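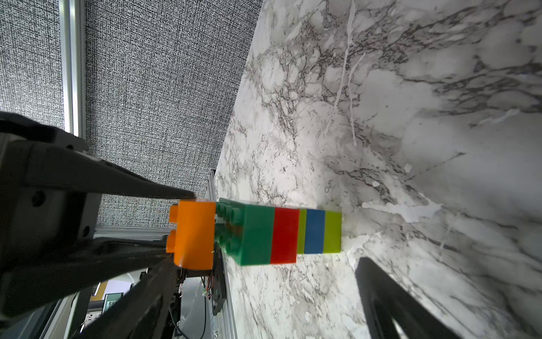 Section 4: Fitting the top and first use

Read this section after the frame has been assembled and is standing on its own feet. It applies to the Dukley activity table in all finishes, including the marble-pattern tops. If you have the older Greltum frame, use the adaptor plates supplied with the top and follow the notes marked Greltum.

You will need:
the hex key from the hardware bag
a Phillips screwdriver (not supplied)
a spirit level
a pencil and a soft cloth
a blanket or flattened carton to work on
a second person to help with lifting

CAUTION: The boxed top weighs 37 kg. Do not lift it alone. Do not carry it by the strapping or slide it along the floor on its edge.

CAUTION: Keep small children out of the work area until every fastener has been tightened and the hardware bag is empty.

4.1 Before you start

Leave the top in the room where it will be used overnight, lying flat, with the carton open at one end. Tops that have been stored in a garage or shed can bow slightly and usually settle once they reach room temperature. A top that still rocks on a flat floor after this time should not be fitted. Contact the store where you bought it.

Check the hardware bag against the packing slip. The long bolts are for the corner brackets and the short screws are for the cable tray. The long bolts will go through the top if they are used in the tray holes, and damage of this kind is not covered by the warranty.

4.2 Fitting the top to the frame

1. Lay the blanket on the floor and place the top on it, finished face down. Leave the protective film on for now.

2. Find the arrow stamped on the underside. It points to the back edge, the one that will go against the wall.

3. With your helper, turn the frame upside down and lower it onto the underside of the top. The crossbar with the rating label goes to the back.

4. Line up the corner brackets with the threaded inserts. If one corner will not line up, loosen the crossbar bolts a half turn, shift the frame and try again. Do not enlarge the holes.

5. Start every long bolt by hand. Once they are all in, tighten them with the hex key, working diagonally from corner to corner.

Greltum: fit the adaptor plates between the bracket and the top with the countersunk side facing you. The plates are handed left and right.

6. Screw the cable tray to the back of the underside with the short screws. If you don't want the tray, cover the holes with the stickers provided.

7. Turn the table the right way up. One person takes each end and holds the frame, not the top. Set it down on all feet at once.

NOTE: Power screwdrivers must not be used on the corner brackets. The inserts strip easily and can't be replaced at home.

4.3 Levelling

1. Move the table to its final position. Leave a gap of 30 mm between the back edge and the wall or skirting board.

2. Place the spirit level along the front edge, then across one end.

3. Turn the levelling feet by hand. Clockwise lowers a corner and anticlockwise raises it. Each foot has a red line on the thread, and no part of the line should be showing when you have finished.

4. Press down on each corner in turn. If the table rocks, go back to step 2.

On carpet, check the level again after a fortnight. The feet will sink into the pile, and usually one side will go down further than the other. Felt pads can be used on timber floors, but choose the thin ones and fit the same kind to every foot.

4.4 Setting the height

The legs can be set at 4 heights, marked A to D on the inner tube. Position A suits preschool children seated on the floor or on a low stool. Position D is standard dining height and suits adults.

1. Clear everything off the table.

2. Have your helper take the weight at one end.

3. Pull out the locking pin on the first leg, slide the inner tube to the next mark and let the pin spring back. You should hear a click.

4. Do the other leg at the same end, then swap ends. Never move an end by more than one mark at a time while the other end stays where it is.

5. Tug each leg downwards to check that the pins have seated.

WARNING: Do not change the height while anyone is sitting at the table or leaning on it. Keep fingers away from the slots in the outer tube.

4.5 Removing the protective film

Peel the film back from one corner at a low angle, slowly. It tends to tear near the edging, and any strips left behind can be rolled off with a fingertip. Don't use a blade. Adhesive residue comes away with a cloth dampened in warm water and a little dishwashing liquid. Film left on for longer than a month in a sunny room becomes much harder to remove.

Wipe the whole top and dry it before use. The gloss finishes show fingermarks and lamp glare more than the satin ones do. If glare is a nuisance, move the lamp to the side of the table or angle it towards the wall. Replacement satin tops are sold separately under the Nijs name and fit the same brackets.

4.6 Using the surface

The top is suitable for craft, jigsaws, board games, toy building bricks, homework and ordinary meals. Small pieces can be hard to spot on the heavily veined patterns. A plain tray or play mat helps with sorting, and makes packing up faster at the end of the day.

Put something under any of the following:
hot saucepans, oven trays and teapots
craft knives and rotary cutters
pottery and anything with an unglazed base
pot plants
clamp-on lamps and vices

Glitter glue, food colouring and permanent marker should be wiped up straight away. Textas marked washable come off with a damp cloth.

The maximum load for the table is 103 kg, spread evenly. It is not made to be stood on or sat on, at any height setting.

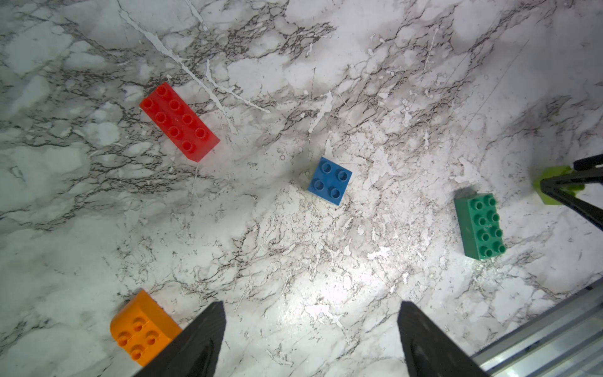

4.7 Cleaning and care

For everyday cleaning, use a soft cloth and warm soapy water, then dry with a second cloth. Wipe along the length of the table. Drips should not be left sitting on the edging, particularly at the corner joins.

Do not use cream cleansers, steel wool, bleach, acetone or oven cleaner. Vinegar is safe if well diluted and rinsed off. Furniture polish isn't needed and leaves a film that attracts dust.

Crayon and wax: let it harden, lift off what you can with a plastic scraper, then wash as normal.

Chewing gum and putty: hold an ice pack on it for a few minutes and lift it off in one piece.

Fine scratches: the Piltevier touch-up stick comes in light and dark. Try it on the underside first. It fills hairline marks only and will not disguise a gouge or a chipped corner.

4.8 Regular checks

At the start of each school term, or whenever the table is moved:

1. Check the corner bolts and nip up any that have loosened.
2. Check that all the locking pins are fully home.
3. Look along the underside for swelling or lifting at the edges.
4. Check the level and adjust the feet.

Stop using the table if a leg is bent, a pin won't lock or an insert turns in its hole. Spare pins, feet and bolts can be ordered with the parts list in Section 6. Have the number from the rating label handy when you call.

Keep the hex key in the clip under the back crossbar.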